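March, evening

Eight pages of the translation done before lunch, then nothing. The chapter on the ferry crossing to Brarnach has a paragraph about tides that I have now written four different ways, and I still don't like the verb. I left it marked in pencil and went for a walk.

It was gray and windy. The road past the Rantala warehouse is open again, so I took that way down to the water and came back by the allotments. Someone has put up new fencing. My left knee was fine going down and bad coming up, same as last week.

Bought onions, stamps, a loaf of rye, and lamp oil. The boiler people phoned while I was out and left a message: $1,375 for the new part and the fitting. I had put aside nearly that much for the summer trip. I called back and said yes, since it has to be done. They come at 8 in the morning and want the cupboard under the stairs cleared.

Spent the afternoon clearing it. Found the tent pegs, two boxes of old letters, and the road atlas I thought I had lent out. Kept the letters. Read more of them than I meant to and it was dark when I got up off the floor.

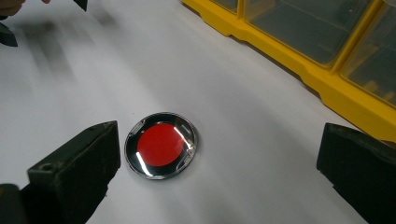

Page last changed: March, 9:40 p.m.

Soup for dinner, with the onions. Put the red and black thing on the white table so it doesn't get thrown out with the rest. Then back to the tides. I tried "slackened" and it may do. The deadline for the Drondedeo book is in 13 days and there are two chapters left, one of them short.

Wind has dropped. Setting the alarm for 6:30 so I can move the last box before they get here.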